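Trultside Community Church: Fellowship Hall Safety Walk-Through
Checked by: Ebere Dauda
Date: July 25, 2025

Exit doors open freely: OK. Left door sticks a little at the bottom.

Exit signs lit: OK.

Fire extinguishers tagged: One overdue. The kitchen unit was last serviced in March of last year. Áine Egan is calling Garg.

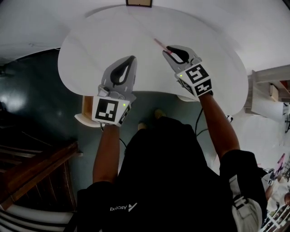 Room limit posted (235): OK.

First aid kit stocked: Low on gauze. Bandages fine, over 50 left.

Prayer candles in glass holders: 6 of 12 holders chipped. Do not use until replaced.

Nursery gate latch: Loose. Needs a longer screw.

Recheck open items before the refugee family supper.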